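Skandora Opens Kitstead, Its Returns Tool for Small Online Stores, to All Sellers

MATHIAS, 18/11/2019 — Skandora is delighted to announce that Kitstead, its returns and exchanges tool for small online stores, is now open to every seller who would like to give it a try. The tool spent the fall in the hands of 34 shops, and we can't thank them enough for their patience, their long emails and their very frank opinions about our buttons!

Kitstead adds a returns page to a store's existing website, so a shopper can ask for a refund or a different size without writing to anyone. The seller sees each request in one list, with the reason for it, and can answer with two clicks. It works alongside Pruvness, our order tracking service, and stores already using Pruvness will find their past orders waiting for them when they sign in.

The first 100 returns are free for every new store, and after that sellers pay monthly, with no contract to sign.

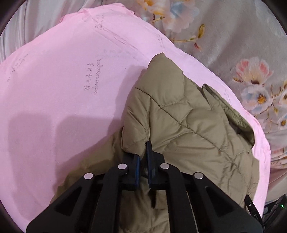 Sellers can also use Kitstead to relist items that come back in good shape, and we've had a lot of fun building that part. Type in a few plain words, such as "olive quilted puffer jacket," add a photo — one taken on a pink sheet over a floral bedspread will do nicely — and the draft listing is ready to check and publish. To open an account or ask for a walkthrough, please write to the Skandora press desk in Mathias.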